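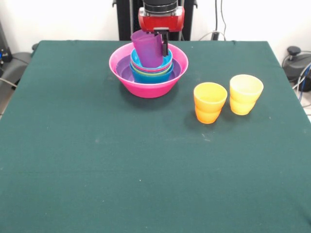
Why do nested plastic cups stick together?
Most often the walls wedge against each other because the taper is too shallow, or air is sealed out of the gap between them so that a partial vacuum resists separation. Static charge and trapped moisture add to the effect.

Nesting (container design)

Nesting is the property of a hollow container that allows it to be placed inside another container of the same or a larger size. It is distinct from stacking, in which the base of one container rests on the rim or lid of the one beneath. Nesting reduces the space taken up by empty containers in storage and transport.

Geometry

A container nests with others of its own shape only if its walls taper from a wider mouth to a narrower base. The slope of the wall, measured from the vertical, is called the draft angle. Injection-molded parts need some draft in any case so that they can be released from the mold.

The vertical distance between the rims of two identical nested containers is the nesting pitch. For a simple cone-shaped wall without stops, the pitch equals the wall thickness divided by the sine of the draft angle. A wall 2 mm thick with a draft angle of 4 degrees gives a pitch of just under 29 mm. A steeper wall therefore takes up more height in a stack and also holds its neighbor more tightly.

Graduated sets, such as mixing bowls and measuring cups, follow a different rule. Each piece is smaller than the last, and the rims may sit level or rise in steps. Draft is less important in these sets, as the clearance comes from the difference in diameter.

Jamming

Two tapered walls pressed together can lock by friction, in the same way as a machine taper. Locking occurs when the tangent of the draft angle is smaller than the coefficient of friction between the surfaces. Smooth, glossy plastics also form a close seal that keeps air from entering as the parts are pulled apart.

Stacking stops

The usual remedy is a stop, which is a ledge, rib or set of lugs that carries the load before the walls meet. Verbruggen classed stops as continuous or interrupted. A continuous ledge is stronger, but it can seal the gap. An interrupted stop leaves channels for air and drainage.

The Riststead cup, drawn by Fenna Kuipers for the housewares firm Cuypers, used interrupted ribs on the inside of the base. Its pitch was 20 mm, against 23 mm for the earlier Kendiston pattern. Willy Van Acker later moved the ribs to the outer wall to make the interior easier to clean.

Measurement

Pitch is normally averaged over a full stack, as small errors in single parts tend to cancel out. Separation force is measured by holding the lower container and pulling the upper one along its axis at a constant speed.

See also

Draft (engineering)
Machine taper
Stackable packaging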